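Pre-Purchase Safety Checklist: Tabletop Arm Cell
With my comments, for the October budget round

I walked the bench with the checklist on a clipboard and typed this up after lunch while it was fresh. Anything marked BUY has to land in the request before it goes to Clesari for a quote. Anything marked FIX we can do ourselves for pocket change (or no change at all!).

1. Emergency stop within reach of the operator
Result: OK, with a BUY
The button works and it's in a sensible spot. I'd still like a second one on the far side of the bench. Boltiteck lists a wired one for $40 and I can't see anybody arguing over that.

2. Cable routing at the wrist
Result: FIX now, BUY later
The black cable hangs off the wrist in a wide loop beside the silver link. I don't love it. A loop like that can snag on whatever is standing nearby, and a replacement cable costs a lot more than a few clips. Please put a proper cable guide on the list for any new arm we order, and ask Ultmont if theirs comes with one or if it's an extra (it's usually an extra).

3. Liquids and loose items inside the reach area
Result: FIX
We keep the bottle with the red cap on the table as a test item, along with the plate and the glue stick, and I'm fine with that. What I want is a spill tray in the budget and a rule that caps stay screwed on tight. Check the cap by hand before power goes on.
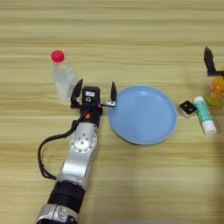

4. Gripper fingers and spares
Result: BUY
Two spare sets, please! I had put down one, then I looked at the Zaki lead time, and 7 weeks is a long stretch to sit with a dead bench. I've penciled in $400 for the pair, shipping included. If the price moves, cut my second stop button before you cut these.

5. Table surface and mounting
Result: OK
No wobble when I leaned on it, bolts snug. Leave it off this year's request.

6. Guarding and floor marking
Result: Open
I ran out of time on this one. Tape is cheap, panels aren't, and I need measurements before I ask anyone for a price. Carry it over to the next walk.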